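Ordering branded notebooks for a regional conference: setup charges and proofs

Posted in Promotional Merchandise and Printing

Khalil Karaki
Our association is preparing for its annual conference in Vurnbridge in July and intends to supply each delegate with a printed notebook. The quantity under consideration is 501 units. A supplier in Espinoza has quoted a unit price that is acceptable to our executive, but the quotation also lists a setup charge for each print colour, and our logo has three colours. A second supplier has advised that the charge would be waived if the order were increased to 2000 units, which is well beyond our requirements.

I would be grateful for guidance on the following. Is a setup charge per colour standard practice for screen-printed covers? Is it reasonable to request a physical sample bearing our logo prior to approval, or should an organisation of our size expect a digital proof only? Finally, the quotation refers to a permitted variation in the delivered quantity, and I am uncertain whether we would be invoiced for any additional units.

Ayman Khoury
A setup charge per colour is standard for screen printing. Each colour requires its own screen, and the cost of preparing the screens does not change with the size of the run. On larger orders the supplier will often absorb the cost in the unit price, which may explain the second offer you received. Before accepting either quotation, I would recommend that you ask for the price of a single-colour version. Many organisations hold an approved one-colour form of their logo for this purpose, and the saving on a run of your size can be considerable.

With respect to proofs, a digital proof will confirm position, dimensions and spelling. It will not confirm colour. Your instruction to the supplier should state the ink reference numbers, and the supplier should acknowledge them in writing. A physical pre-production sample is a reasonable request, although it is normally charged separately and may extend the schedule. An unprinted sample of the notebook is usually provided at no cost and will allow you to assess the paper weight and the binding.

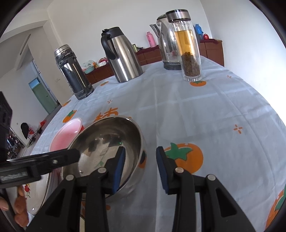

Stainless steel bowl on a pale tablecloth.

On the matter of quantity, a clause permitting delivery above or below the number ordered is common in the trade. The wording varies. Some suppliers invoice the quantity delivered and others the quantity ordered, and the terms and conditions should specify which applies. Where they are silent, obtain written clarification before the artwork is approved - once approval has been given, your position is a good deal weaker.

I would also draw your attention to artwork. Suppliers generally require a vector file with all text converted to outlines. Where only a low-resolution image is available, a redrawing fee may be added to the invoice.

Nondora
We ordered 913 notebooks for our members through a firm in Brornby and paid one setup charge, as we used foil stamping in a single colour. The result was satisfactory. It may be worth enquiring about foil or debossing if the covers are a dark colour. Please also confirm that freight and GST are included in the quoted price, as ours were not.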